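Kemppainen adds botanical tablecloth to Jestdale table linen collection

Last updated: February
Reading time: 2 minutes
Print this page | E-mail this page

Kemppainen has announced the addition of a new printed tablecloth to its Jestdale collection of table linen. The design, named Granderora, will be supplied to independent homeware shops from March and will be available to cafés and guest houses through the trade distributor Indel.

Granderora is a botanical print on a white ground. Ferns, feathery branches and small scattered leaves are drawn in line in grey and dark grey, with circular flower shapes in soft orange placed among them. The pattern is dense and has been prepared for everyday use on kitchen and dining tables as well as for more formal occasions.

The drawings were made by hand over the winter by the Kemppainen design studio, led by Janaka Hettiarachchi. The studio produced 92 separate plant studies, of which 29 were taken forward into the finished repeat.
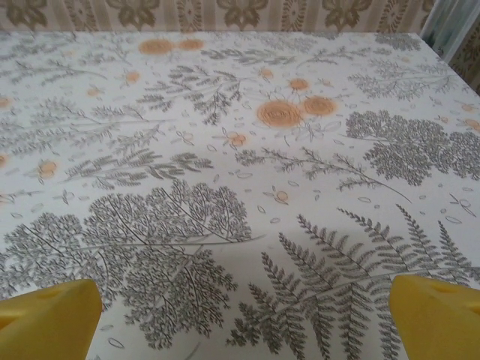 Mr Hettiarachchi said: "Our customers have asked for a floral cloth that does not compete with the crockery. We kept the leaves to greys and allowed one warm colour for the flowers. The fern took the longest to draw. It went through several versions before the studio was satisfied with the line of the stem."

The design was first shown to retailers in January, when 30 shops were invited to place early orders. Following their comments, Kemppainen agreed to offer the cloth in two rectangular sizes and one square size. A round version was considered but will not form part of the spring range.

The first production run is limited to 200 cloths. Further runs will be confirmed once early orders have been filled, and shops wishing to reserve stock are advised to contact their usual sales representative before the end of February. Matching napkins are in preparation and are expected to follow in the autumn - details of sizes and prices will be issued separately.

Each cloth will be supplied folded, with a printed care card. Customers are asked to follow the washing instructions on the card and to iron the cloth on the reverse side. Fabric swatches may be requested by shops and by members of the trade press.

The existing plain cloths in the Jestdale collection remain available and are not affected by this announcement.

Enquiries about trade accounts should be addressed to Indel. All other enquiries should be directed to the Kemppainen press office.

Print this page | E-mail this page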